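Staff newsletter, Beltisthorpe site
September 24, 2026
By the site operations desk
Reading time: 4 minutes

Dusting moves to the arms: what changes on the benches

Since April the two-armed station in the automation lab has been learning one of the least popular jobs on the site, which is dusting the equipment benches. Several people have asked what it means for their shifts, so this item sets out where things stand and what has been agreed so far.

The job itself is simple to describe. Every bench with electronics on it gets a dry dust before the end of the day. Until now that has been done by whoever was on close, with a microfibre duster from the supply cupboard. There are 121 bench positions on the list across both floors, and on a short-staffed evening the far ones were often skipped. The log for April shows 47 missed positions, nearly all of them behind equipment or under shelving where you have to lean in at an awkward angle.

Two options were looked at. The first was a fixed air system from Zevbridge, which would have meant closing benches while it was fitted. The second was to use arms we already had and teach them with the same dusters we use ourselves. The second was cheaper and was approved under the Kultia program, our name for the small automation jobs that come out of the site budget.

What the arms do now

The routine is taught by people. An operator guides the arms through a pass over a bench, the pass is recorded, and the recordings are used to train the controller. So far 155 passes have been accepted. A pass is thrown out if the duster is dropped, if the head drags across a keyboard hard enough to press keys, or if the operator has to stop for any reason.

Holding the duster has been the slow part. The head is soft and hangs differently depending on where the handle is gripped. Most of the passes recorded in the first month went into picking up and holding, before any dusting was attempted. The green pads on the fingers get a fair grip on a plastic handle, and the current procedure is to leave the keyboard and mice on the table during practice so the controller learns to work with normal bench clutter about. 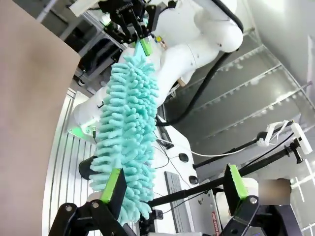 What changes for closing staff

Bench dusting comes off the closing checklist on the ground floor once the trial is signed off. It stays on the checklist upstairs, where there is no arm and no plan for one this year.

The time goes back to the close shift. It will not be used to shorten the shift or cut the number of people on it. We worked it out at 26 minutes an evening on the ground floor, and the agreement is that this goes to the equipment return, which has been running late for months and has kept people past their finish time.

Someone still has to check the benches. The arms do not know if a surface is clean. For the length of the trial the closing lead will walk the ground floor, look at each bench and initial the sheet as before. If a bench needs redoing, please do it by hand and note the bench number. Don't restart the station yourself unless you have done the training.

Operator shifts

Guiding the arms is a paid duty and counts as ordinary hours. It was first offered to closing staff, as they know the benches, and most of the places were filled that way. Sessions are limited to an hour at a time after the first operators reported sore shoulders and tired eyes. There is a stool at the station now and a second one is on order.

A few operators have raised the question of what happens to the role when the teaching is finished. The plan is to move on to wiping shelf fronts and then to sorting cables, using the same people. Neither has a start date. If that changes we will put it in this newsletter before any rosters are altered.

Handles and spares

The long-handled duster gives the fingers more to close on, and it keeps the gripper clear of the microfibre strands. With either type, check that the head is firmly on its handle before a session and shake it out over the bin by the loading door. Heads go in the wash bag when they turn grey. Please do not take dusters from the station for use elsewhere, even for a few minutes, as the recordings need the same ones each time.
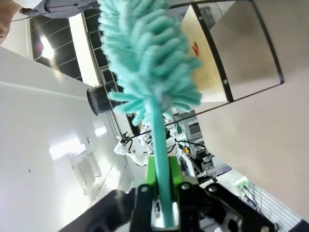 AUTOMATION AND YOUR JOB

Questions about the trial can go in the box outside the lunch room or to your shift lead. Two have come up often enough to answer now. The wrist cameras record during operator sessions only, and the recordings are not used for attendance or performance. Anyone who would sooner not be near the station while it is recording can ask for the yellow lamp times, which are posted on the lab door each morning.

The contract for servicing the arms is with Šindelář and covers call-outs on weekdays. Outside those hours, press the stop, hang the tag on it and leave it for the morning.

Recent items
Equipment return: new shelf labels
Upstairs kitchen closed for painting
Parking permits, what to do if yours has faded
Kultia program: jobs put forward so far
Lost property from the winter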